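Stitora

Stitora is a small set of sewing and paper-folding patterns for wrapping bouquets, gifts and odd-shaped things. It started as one messy folder on my laptop and now holds 166 patterns, each saved as a plain text file with its measurements and folding order. I'm so happy with how it has grown!

What's inside

patterns/ has the patterns themselves, one per file. Names start with the shape (cone, pouch, sleeve, box), then a number.
papers.csv lists 26 papers by weight, finish and how well they hold a crease. Matte papers are my favorites by a mile, so expect a little bias there.
notes/ is where I keep the trial-and-error stuff, including every pleat I've ruined (there's plenty to read).
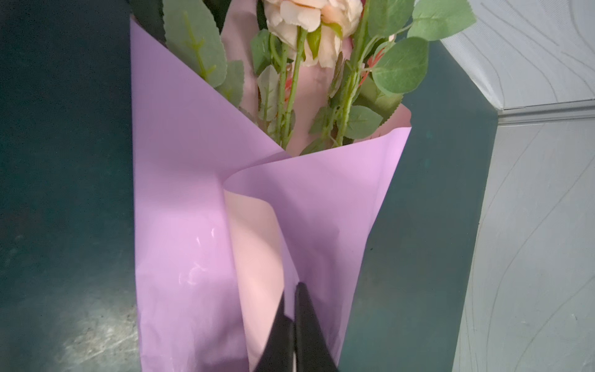 Measurements are in millimeters. The largest sheet in the set is 900 on the long side, and anything bigger gets split into two pieces with an overlap marked in the file. If a pattern calls for a lining, cut it a little shorter than the outer sheet.

What changed in March

I added 17 new cone patterns and fixed the Renatton fold, where steps four and five were swapped. Sorry to everyone who fought with that one!

Known gaps

No round boxes yet. The fabric patterns need more testing with stretchy cloth, and I'd love to hear from anyone who has tried them.

Use and share the files freely, and please keep the pattern names.

Anel Potgieter
Last updated Tuesday, June 2, 2026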